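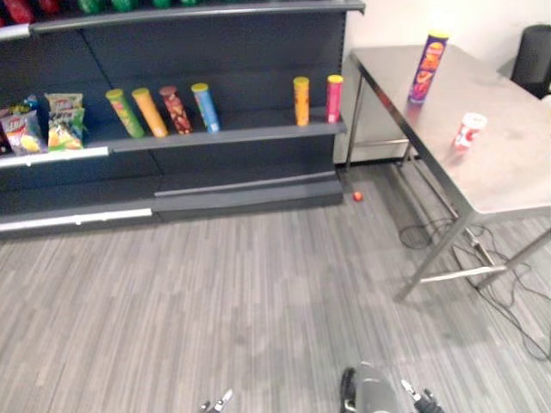

Page last updated: January

About Ristgate

Ristgate is an independent test workshop in Clalham. We compare grippers, arms, head cameras and controllers for firms that need to choose between them, and we publish the method with every result.

Most of our work uses packaged groceries. Crisp tubes and bags on a shelf are a fair test of a hand: the tube is stiff and rolls, the bag is light and changes shape when squeezed. Each end effector is given 400 picks on the standard item set, with the arm and controller unchanged. Grip force, approach angle and time to release are logged. Drops are recorded by cause. 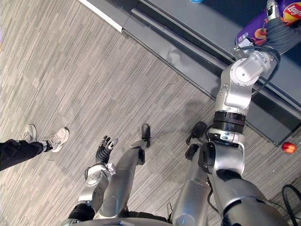 Bag handling at the counter, right hand, seen from the head camera.

Two-finger grippers and multi-fingered hands are scored on separate sheets. Camera trials are run at 3 mounting heights. Controller trials repeat a recorded set of arm movements and report the position error at the wrist.

Nermin Duman leads gripper testing. Wilson Chávez is responsible for controllers and for Skillodis, our logging software. Pauline Ackroyd handles bookings and loan equipment.

We do not sell hardware or take commission on it. Test reports are sent to the client first and placed in the open archive after around 3 months.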